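Visit to the Trurel open day, June

Trurel opened its data and training floor to visitors from 10:00 until mid-afternoon. Entry was by pre-booked slot, and my group had 59 people in it, too many for the smaller of the 2 demonstration rooms. We saw the arm cell first, then the hand-held collection work, then a short talk on software.

The arm cell runs a Mok controller with a parallel gripper. It was folding tea towels from a stack. Cycle time was not given. The operator stopped it twice to reseat a cable at the wrist, and restarted from the pendant each time without homing.
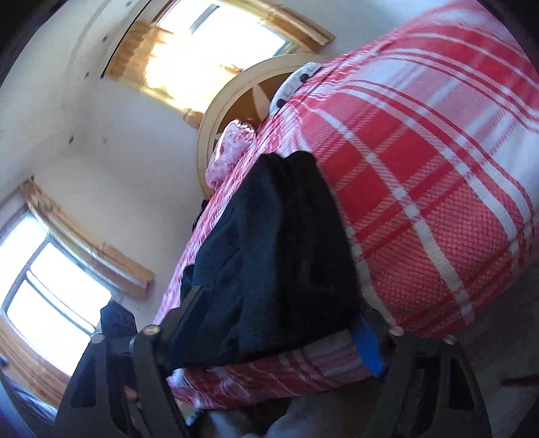 My own interest is in cloth handling, and most of my questions went to the hand-held side. Trurel records in furnished bedrooms as well as at the bench, and the staff put the current set at 3219 recordings, of which 495 involve clothing on a bed. Dark garments are the hard case. With a black garment bunched on a red-and-white plaid blanket the outline is easy to find, but the creases inside it carry little contrast, and the black finger plates come up against it in much the same tone. Bright windows behind the bed make the exposure harder to set. I asked whether depth data was used and was told it was under review.

The talk covered Jarnix, the labelling tool, which marks grasp and release points. Export to the format used by our Arnari cell is planned but has no release date. Slides are to be sent to those who left an address at the desk.

Parking is at the rear of the site, entrance by the second gate.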